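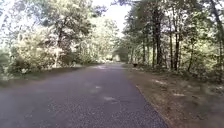 Search jobs by keyword or location Search Clear

Seasonal Trail Maintenance Worker, Brarkgate Greenway

Posted 15 July 2023
Employer: Mac Mathúna Grounds and Paths
Reports to: Crew lead, Wukholm depot
Positions open: 2
Hours: Full time, seasonal, with a chance of renewal

Mac Mathúna Grounds and Paths is hiring two seasonal workers for the crew that looks after the Brarkgate Greenway. We hold the maintenance contract for the full length of the trail, from the Wukholm end to the parking lot at Brarkgate, along with the connecting footpaths, the benches, the signs and the drainage. The crew works out of our depot in Wukholm and starts every shift there.

The work is outdoors in all weather. Most of it is done on foot with hand tools or small power equipment. You do not need a background in landscaping or parks, but you do need to be comfortable with physical work for most of the day and able to keep at a task that is not very interesting once you have learned it.

The job

In summer and early fall the crew spends most of its time on growth. Grass and weeds come in over the pavement edges, branches drop to head height for people on bikes, and vines get into the fences. We mow the shoulders on a set rotation, trim back the edges, and clear sight lines at every road crossing. After storms we drop the rotation and clear whatever has come down.

Later in the fall the work changes to leaves and drains. The culverts clog fast once the leaves start and several of them have to be cleaned out by hand. This is wet work and we supply waders. There is also a certain amount of patching, sign repair and bench repair all year, depending on what the public reports and what we find on inspection.

Your regular duties will include:

- Mowing, string trimming and edging along the trail and at the trailheads
- Cutting back brush and low branches with loppers, pole saws and hand saws
- Blowing and raking leaves and loose gravel off the pavement
- Cleaning culverts, grates and side ditches
- Filling small cracks and holes with cold patch
- Emptying trash cans and picking up litter
- Replacing signs, posts and bench slats
- Filling out the daily log, including any damage or hazard you could not fix that day
- Cleaning, fueling and putting away equipment at the end of the shift

Chainsaw work and anything done from a ladder or lift is handled by certified crew members only. If you already hold a chainsaw certificate, bring it to the interview. If you do not, we will not ask you to use one.

You will meet the public every day. People stop the crew to ask for directions, to complain about the bathrooms, and to report loose dogs. We expect you to be polite and to write the report down. You are not expected to enforce trail rules, and if someone is hostile you should walk away and call the crew lead.

Hours and season

Shifts run from 7 in the morning until mid-afternoon, with a half-hour unpaid lunch and two paid breaks. In very hot weather the lead may move the start earlier, and you will be told the day before. Weekend work is by rotation and is paid at the weekend rate.

The season ends when the leaf work is finished. Workers who complete the season are offered their place back the following May before we advertise it - most of the current crew came in this way. There is no guarantee of winter work. When snow contracts need extra hands we call the seasonal list first.

Pay and benefits

Pay is hourly, on the published scale for seasonal grounds workers, and you will be told your rate in writing before you accept. Overtime is paid as required by law. You are paid every two weeks by direct deposit.

We also provide:

- Two sets of work shirts and pants
- A boot allowance of $100, paid with your first check
- Gloves, eye and ear protection, rain gear and waders
- Paid training days at your normal rate
- Paid sick leave, earned from your first shift

There is no housing with this job and we do not pay travel to the depot. Parking at the depot is free. There is a covered bike rack, and the bus from the center of Wukholm stops across the road, although the first bus gets in too late for the early summer start.

What we need from you

You must be at least 18 and legally able to work. You must be able to walk several miles in a shift, lift a full trash bag into a truck bed, and use a string trimmer for an hour at a time with breaks. If you can do the work with an adjustment of some kind, tell us what it is and we will talk it through with you. We have made changes to tools and schedules before.

A driver's license is required for one of the two positions. That worker will drive the crew pickup and a small trailer. The other position has no driving and a license is not needed, so please apply even if you do not have one. Say on your application which position you want, or that you would take either.

You should be able to read a simple map and write a clear sentence in English for the log. We will teach you everything else, including how to use and look after the equipment.

It helps if you have:

- Worked outdoors in any job, paid or unpaid
- Used mowers, trimmers or blowers
- Done basic repair work with wood or concrete
- Some plant knowledge, especially poison ivy and giant hogweed
- Current first aid and CPR

None of these is required. We have hired people from kitchens, warehouses and schools and they have done fine.

Training

Your first week is paid training. It covers equipment safety, traffic safety at road crossings, plant identification, heat illness and the Corer reporting system. Corer is the phone app we use for the daily log and for public reports. The company supplies the phone. If you have never used anything like it, the lead will sit down with you until you have the hang of it.

After the first week you will work alongside an experienced crew member until the lead signs you off. Some people are signed off quickly and some take most of a month. Your pay is the same either way.

How to apply

Fill out the short application form at the front desk of the Wukholm depot or ask for one by phone, extension 334. You can return it in person or by mail. A resume is welcome but not necessary. Please include:

- Your name and the best way to reach you
- Which position you are applying for
- The earliest date you can start
- Your last two jobs, or school or other activity if you have not had two jobs
- One reference who is not a relative

We read applications as they come in and will close the posting when both positions are filled. If you have not heard from us two weeks after applying, call the same extension and ask. We do try to answer everyone, including those we do not interview.

Interviews are held at the depot and take less than an hour. Part of that time is spent outside with the crew lead, who will show you the equipment and walk a short stretch of the trail with you. Wear closed shoes. There is no test. You will have a chance to ask the crew questions without the lead present - please use it.

An offer depends on a reference check and, for the driving position, a clean enough driving record to be added to our insurance. One old ticket will not rule you out. Ask if you are unsure.

Applicants who applied last season and were not hired are welcome to apply again. Please fill out a new form, as we do not keep the old ones.

Mac Mathúna Grounds and Paths is an equal opportunity employer. We consider all applicants without regard to race, color, religion, sex, national origin, age, disability, veteran status or any other status protected by law. If you need help with the form or need it in large print, call the depot or stop by the front desk during opening hours.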